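The Bus to Warnia

The bus from Toden to Warnia leaves at 11 in the evening, and for many years I believed it was the saddest bus in the world. My father took it every February, when the factory opened again after the frost. He carried a brown bag with a broken zipper, and my mother closed it with a string.

This year I took the bus myself. I had a seat near the window and 40 coins in my pocket, which is what a man from our street always carries for a journey, I do not know why. The driver looked at my ticket for a long time.

"You are going to the end?" he asked.

"To the end," I said.

We passed Stestenis in the dark. There was snow on the roofs and one lamp above the post office. A woman came in with a rooster under her coat. She sat down beside me and she did not say good evening, but after some time she gave me half of an apple. The rooster looked at the apple too, and I gave him the skin.

"He is going to my sister," she said. "She has hens, but they are lonely."

I told her that I was going to see a house. My father bought it with his last wages, 2,000 in paper money, and he never told us. We found the letter from Janssen, the office which sells houses there, inside his winter boot. My mother read it standing up, and then she read it again sitting down.

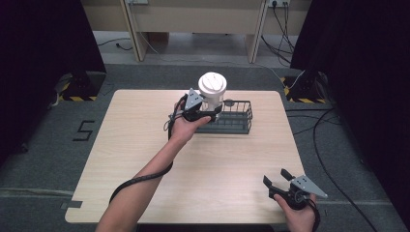

The woman wanted to know what kind of house a man buys in secret. I said that perhaps it was a bad one, and she laughed so much that the rooster woke up. At 2 in the morning we stopped at the station café, where the coffee was weak and sweet, and I drank it slowly to make the night shorter. They gave it in a white plastic cup with a domed lid and a small opening for the mouth, and I burned my tongue anyway. My father used to say that on this road everybody burns the tongue once. I had forgotten that until the coffee reminded me, and I stood there with my eyes full of water – from the heat, I told the woman.

She got off before the bridge. She held the rooster up to the glass so he could say goodbye.

In Warnia it was still night. I walked from the last stop with the letter in my hand, past the factory wall and a long row of gardens. The house was at the end of them. It was small and green, and it had a door so low that my father must have bent his head each time he went in.

The key was under the stone, as the letter promised. Inside there was one table and four chairs. He had painted each chair a different color, and on the back of the smallest one, the yellow one, he had started to write my name. He had finished only the first letter.

I sat down on it – it was much too small for me – and I waited for the light.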